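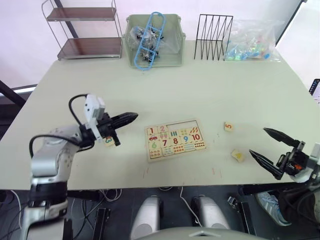 I have been asked to rate my dentist, my bank, a car park in Munro and, last Wednesday, the person who told me on the phone that my boiler part was not in stock. Five stars was excellent. One star was very poor. There was no star for "she was perfectly pleasant and I am still cold".

I don't object to numbers. A bus has one and I am grateful for it. What I mind is being asked to turn every small dealing of the day into a score, which then goes off to be averaged with everybody else's bad mood. My local café, Fliltari, has 664 reviews. One of them takes a star off because it was raining.

We all know how it works by now. Four is an insult. Three is a disaster and someone will be spoken to. So we give five to the man who left the parcel in the recycling bin, as he has children, probably, and the scale that was meant to tell us something ends up saying five, over and over.
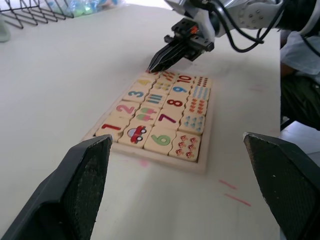 Early Years and Numeracy Team

My colleague Ailsa Purves disagrees. She says the firms would learn nothing if we all kept quiet, and she fills in every survey she is sent, including the comments box, in full sentences. She once wrote 200 words to a company that had sold her a hose. They sent her a survey on how well they had handled her feedback.

I would settle for less. Ask me once a year, on paper, with plenty of room to write. Until then, the boiler people can have their five stars when the part comes.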